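Two weeks of wearing the night splint

Dec 4, 2018

The splint came in the mail in November, a Tiltent, size medium. My podiatrist had been suggesting one for a while. I have had plantar fasciitis in my left foot for 16 months and the first steps out of bed were still the worst part of every day.

It holds the foot at an angle so the tissue along the sole stays stretched overnight. The first night I lasted four hours before I took it off. My toes were numb. I had the lower strap too tight, and moving it one notch fixed that. By the fifth night I was sleeping through, mostly on my back.
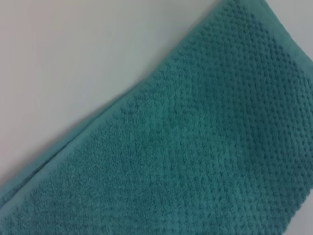

The stretches are the same ones I was given last year. Calf against the wall, then pulling the toes back with a towel looped around the ball of the foot, 4 times on each side. I do them before I stand up. I used to skip the towel one and I think that was a mistake.

Mornings are better. I would put the pain at a three where it used to be a seven. Evenings are about the same, especially after a shift on the concrete floor at work. I am still using the insoles and still not running.

Gyula Barta left a comment on my last post asking about shots. I had one in the spring. It helped for six weeks and then wore off, and my doctor doesn't want to repeat it yet. Physical therapy is next if the splint stalls. I see her again after the holidays and will post what she says.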